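Category: Robot Learning / Household Tasks
Search this site Enter keywords Go

4. Wall Cleaning as a Test Chore

4.1 Why a wall

Most of the chores used to judge household robots involve picking something up. A cup is moved to a shelf, a shirt is folded, a drawer is opened and closed. These tasks are useful, but they leave out a large part of what people do at home, where the hand goes to a surface and the work is spread over that surface. Wiping down a wall is one such chore. Children draw on walls, food and drink reach them, chairs rub against them, and somebody then has to decide which marks will come off with a damp cloth and which will need paint.

We chose wall cleaning as the second of the two chores in the Stasedden study for three reasons. It needs very little equipment. It can be taught by a person using a hand-held gripper with the same fingers as the robot's. And it is easy to say when the job has been done badly, as anyone who has rubbed a shiny patch into flat paint will know.

The first chore, clearing a kitchen counter, was described in Section 3. The policy there reached a level that a tired adult might accept. The results for walls are weaker, and we think they say more about what is still missing.

4.2 Deciding what counts as dirt

A wall-cleaning policy has to answer a question before it moves: what on this wall should be treated? In our setup the answer comes from the same wrist view that guides the fingers. There is no second camera on a stand and no map of the room. Whatever the policy knows about the wall, it knows from close range, with part of the view taken up by its own fingers.

This makes small marks hard in a way we did not expect at the start. A stain of the kind left by splashed coffee has color and an outline, and the policy finds it without much trouble. A pen line is thin and often paler than it looks to a person standing in the room. Worst of all is soft shading. A gray band on a white wall may be grime, or it may be a shadow, and from one view there is often no telling. A person leans to one side and sees whether the band moves. Our policy was given no reason to lean.

We therefore split the marks into three groups for labeling: spots, lines and bands. Spots are small and have a clear edge. Lines are longer than they are wide and can be faint. Bands are broad areas of gray with no edge that a labeler could draw with confidence. Labelers were told to leave bands unmarked if they were unsure, and they used that option often.
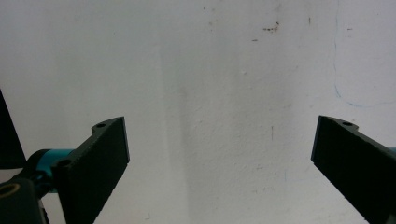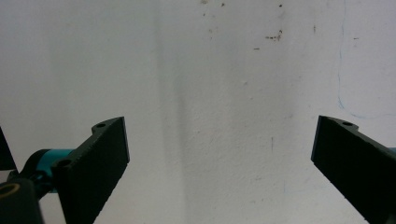
Figure 4. Two wrist views of a marked wall, fingers open and empty. Brown spots, a thin blue line and a soft gray vertical band can be found in both.

Chiamaka Ekpo read an early draft of this section and objected to the grouping. Her view was that we had sorted the marks by how they look when we should have sorted them by what a cleaner would do about them. Ink and grease may both show up as a line, she wrote, but you would use a different cloth and a different amount of pressure, and a robot that treats them alike will ruin the paint on one of them. She also asked whether a person doing this job would even start without touching the wall first. "I put a finger on it," she wrote. "If it feels rough it's stuck on, and I know I'm in for some scrubbing."

We think the objection is fair. We kept the grouping because the labels had already been made with it, and because our gripper has no sense of touch beyond the current drawn by its motor. A grouping by treatment would have asked the labelers to guess at things that could not be read from the images. It would be the better choice for a system with a force sensor in the fingertips, and the follow-up work at Medholm is set up that way.

4.3 Data and training

Demonstrations were collected with the hand-held gripper over 14 sessions in May. Each demonstration has an approach to the wall, a wiping motion with a folded cloth, and a retreat. We also kept views with the fingers open and nothing held, which serve as negatives for the part of the policy that checks whether it has the cloth. After removing recordings with tracking loss, 279 demonstrations were left. These were used to fine-tune the Moges base policy, with the same settings as for the counter task.

Funmilayo Omoregie wrote the labeling guide and resolved the cases where labelers disagreed. Most of those were bands.

4.4 Results

The trained policy holds the cloth, comes to the wall at a reasonable angle and wipes. These parts work. If the only question were whether a machine can make a wiping motion against a wall, the answer would be yes, and it would have been yes some years ago.

The trouble lies in choosing where to wipe and when to stop. On spots the policy usually goes to the right place. On lines it tends to wipe the darkest stretch and leave the rest, so that a long pen mark ends up with a gap in the middle. On bands it behaves in two ways. Sometimes it ignores them. At other times it wipes at them again and again -- in one case until the run hit the limit of 600 seconds -- with no change in the view that would tell it to quit.

Stopping is poor for spots as well. The policy learned from people who stopped when they were satisfied, and the recordings do not show what satisfied them. A person may give up on a rust-colored fleck because it is under the paint. To the policy this looks the same as success, and it will leave a fresh splash after the same number of strokes.

We tried one simple fix, taken from the Wondley cleaning trials, in which the arm backs off after every few strokes and compares the new view with the old one. This cut down on endless wiping. It did little for faint lines, where the change from one view to the next is smaller than the change caused by a slight shift of the wrist.

4.5 What this means for household use

On the present evidence we would not leave this system alone with a painted wall. It could be of use with a person nearby who points to the marks and tells it when to stop, though that person may well find it quicker to pick up the cloth. The counter task does not have this problem to the same degree, as a cleared counter looks cleared. Section 5 takes up the question of stop signals for both chores.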